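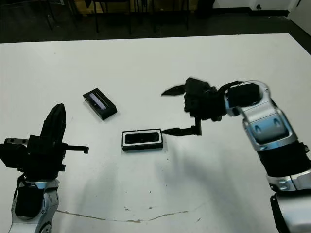
À quoi reconnaît-on l'orientation d'un petit boîtier dont toutes les faces ont la même couleur ? À une marque portée par une seule face, le plus souvent un encart clair, une fente ou un relief, que l'on cherche du regard avant de ranger l'objet.

3. Matériel et déroulement

3.1. Choix des objets

Les petits contenants rigides posent un problème de rangement assez banal. Un étui rectangulaire noir a deux grandes faces de mêmes dimensions, deux chants longs et deux chants courts. Posé à plat, il peut occuper plusieurs positions que l'on distingue mal à distance. Viklund et Szulc avaient déjà signalé la difficulté dans un rapport interne de l'atelier de Tololby, à propos de lots renvoyés au tri pour la seule raison que les étuis étaient retournés dans leur carton. Leur rapport ne proposait pas de mesure. Nous reprenons la question avec un petit nombre d'objets et une surface de travail unique.

La série retenue porte le nom de Prillulance. Elle réunit des boîtiers noirs à encart clair et des barquettes ouvertes à rebord noir et fond blanc. Les pièces ont été fournies par Todent, sans emballage et sans étiquette. Aucune n'a été modifiée pour l'étude. Nous avons écarté dès le départ les pièces rayées sur la face à encart, dont les rayures servaient de repère involontaire lors des essais préparatoires de juillet.

Le contraste entre les deux familles d'objets est volontaire. Le boîtier est sombre et ne présente qu'une petite zone claire. La barquette est claire à l'intérieur et ne présente qu'un pourtour sombre. Sur un plateau blanc, le premier se détache par toute sa masse, la seconde par son seul contour. Cette différence compte pour la suite, car les erreurs relevées ne sont pas de même nature dans les deux cas.

3.2. Surface et éclairage

Toutes les poses ont été faites sur un plateau blanc, mat, sans nappe ni repère imprimé. Nous avions d'abord prévu un quadrillage discret au crayon. Il a été abandonné après deux séances : les objets finissaient alignés sur les traits et les angles de pose perdaient tout intérêt. Sur un plateau nu, l'angle est plus libre, et les boîtiers se retrouvent souvent en diagonale par rapport au bord.

L'éclairage est celui de la salle. Nous n'avons pas cherché à supprimer les ombres portées. Elles sont douces sur une surface mate et n'empêchent pas de suivre le contour d'un objet noir, mais elles gênent la lecture du rebord d'une barquette quand elles passent en travers. Les reflets, eux, se concentrent sur les encarts. Selon l'angle, la même bande claire tire vers le gris, le bleu ou le mauve, et Mazza a proposé de ne pas retenir sa teinte parmi les critères de lecture. Nous avons suivi cette proposition. Seule sa présence ou son absence est notée.

Le plateau a été essuyé au chiffon sec entre les séances. Les petites taches et les traits fins qui restaient sur la surface ont été laissés en l'état. On verra plus loin qu'un trait fin peut être pris pour l'arête d'une pièce transparente.

3.3. Pièces transparentes

Une difficulté supplémentaire vient des plaquettes transparentes. Elles sont minces, sans couleur, et reposent à plat. Sur un fond blanc, une plaquette ne se signale guère que par une surface un peu plus grise que le plateau et par une arête brillante. Placée en partie sous un boîtier noir, elle se confond avec l'ombre de celui-ci. Dans les relevés, nous avons donc séparé les plaquettes isolées des plaquettes recouvertes, et noté pour les secondes de quel côté elles dépassaient.

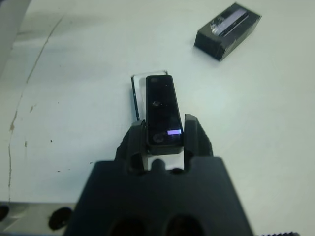
3.4. Séances et relevés

Les relevés portent sur 26 séances, tenues dans la même salle, avec le même plateau. Chaque séance comprend une suite de poses. Nous appelons « pose » l'état stable d'un objet sur le plateau, une fois qu'il n'est plus déplacé et avant qu'il ne le soit de nouveau. Un objet simplement poussé de quelques millimètres ne donne pas lieu à une nouvelle pose. Un objet retourné, même sur place, en donne une.

Au total, 859 poses ont été retenues. Pour chacune, deux lecteurs ont rempli séparément une fiche comprenant les rubriques suivantes : famille d'objet, face visible, angle par rapport au bord du plateau, contact avec un autre objet, visibilité de la marque d'orientation. Lapointe et Oyewole ont assuré cette lecture. Les fiches discordantes ont été revues par Szulc, qui n'avait pas connaissance de l'ordre des séances.

La rubrique « face visible » a demandé une mise au point. Les premières fiches employaient les mots dessus et dessous, qui supposent que l'on sache déjà dans quel sens l'objet se range. Lapointe les a remplacés par « face à encart » et « face pleine ». Les chants n'avaient pas été prévus. Quelques boîtiers tenaient pourtant debout sur un chant long, position stable mais peu commode pour la suite du rangement, et une ligne a été ajoutée à la fiche. Les séances déjà lues l'ont été une seconde fois.

L'angle a été noté en quatre classes : parallèle au bord, perpendiculaire, diagonale montant vers la droite, diagonale montant vers la gauche. Une mesure plus fine avait été envisagée au rapporteur. Elle prenait du temps et n'apportait rien pour la question posée, le rangement en carton ne demandant qu'une orientation grossière.

Le logiciel Testa a servi à saisir les fiches et à rapprocher les deux lectures. Nous n'avons utilisé aucune de ses fonctions automatiques. Les commentaires libres, nombreux au début et presque absents dans les dernières séances, ont été relus à part par Mazza.

3.5. Cadres et petites ouvertures

Les cadres carrés forment un groupe à part. Leur pourtour est mince et noir, leur centre ouvert. Un tel objet n'a presque pas de surface propre et l'on en perçoit d'abord le vide, ou ce qui brille dans ce vide. Nous les avions rangés au départ parmi les barquettes, à cause du pourtour sombre et du centre clair. Le rapprochement s'est révélé mauvais : une barquette se lit par son fond, un cadre par son ouverture, et les deux lecteurs hésitaient dès que l'objet se trouvait en partie masqué.

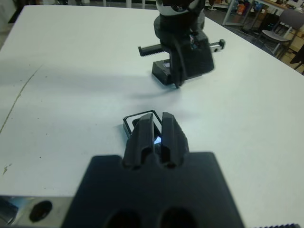

Figure 1. Petit objet carré à cadre noir mince, posé sur le plateau blanc.

La figure 1 donne un cas de lecture difficile. Le bord le plus proche est en partie caché et l'angle de pose est faible. Un éclat d'un blanc bleuté occupe le centre. Sur le plateau, à gauche, court un trait fin irrégulier. Oyewole a relevé dans d'autres fiches que des traits semblables avaient été notés comme « plaquette possible » ; la mention a été supprimée partout où aucun second bord ne pouvait être trouvé.

Nous n'avons pas fixé de règle pour les cadres dont deux côtés seulement sont visibles. Ils restent dans les relevés avec la mention « orientation non lue » et sont exclus des comparaisons de la section 4.

3.6. Voisinage des objets

La dernière rubrique de la fiche concerne ce qui se trouve à côté. Un boîtier noir proche d'une barquette n'est pas lu de la même façon qu'un boîtier seul. Le fond blanc de la barquette fournit une référence claire à laquelle comparer l'encart, et l'on repère plus vite que la bande est plus bleutée ou plus grise que le reste. À l'inverse, un boîtier qui touche le rebord noir d'une barquette prolonge ce rebord, et la séparation entre les deux devient difficile à suivre. Ce cas se produit surtout lorsque le chant long du boîtier longe le côté de la barquette.

Parmi les poses retenues, 341 comportent au moins deux objets assez proches pour que l'ombre de l'un atteigne l'autre. Elles sont désignées dans la suite par le terme de poses groupées. Les autres sont dites isolées. Le partage ne repose sur aucune distance fixe, et nous en avons discuté longuement. Viklund préférait une limite en centimètres, plus facile à reproduire ailleurs. La règle de l'ombre a été gardée pour sa simplicité de lecture, avec l'inconvénient qu'elle dépend de l'éclairage de la salle.

Les barquettes ont été posées l'ouverture vers le haut dans toutes les poses groupées. Leur long côté est le plus souvent parallèle au bord du plateau, alors que les boîtiers voisins gardent une position oblique. Nous n'avons pas demandé cette disposition. Elle est sans doute liée à la longueur du rebord, qui invite à l'alignement, mais nos relevés ne permettent pas de trancher.
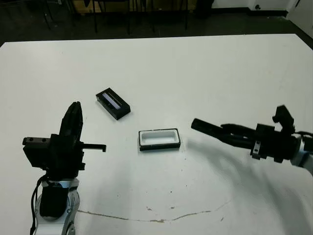
3.7. Accord entre les lecteurs

Les deux lectures ont été comparées rubrique par rubrique, sans pondération. La famille d'objet n'a presque jamais fait débat une fois les cadres séparés des barquettes. La face visible a donné lieu à des désaccords dans un seul type de situation, celui d'un encart sombre par manque de reflet, que l'un des lecteurs prenait pour une face pleine. L'angle a été discuté surtout pour les cadres, dont les côtés égaux rendent la classe « parallèle » et la classe « perpendiculaire » équivalentes. Nous les avons fusionnées pour ce groupe.

Restent les plaquettes recouvertes. L'accord y est faible et nous n'avons pas trouvé de consigne qui l'améliore. Demander aux lecteurs de chercher d'abord l'arête brillante a réduit les oublis, mais a augmenté les mentions à tort, en particulier près des traits fins du plateau. Ces poses sont traitées séparément à la section 4.3, où elles ne servent qu'à décrire les confusions rencontrées.

Les fiches vierges et la version définitive des consignes de lecture figurent en annexe B. La fiche employée avant l'ajout de la ligne relative aux chants y est également reproduite.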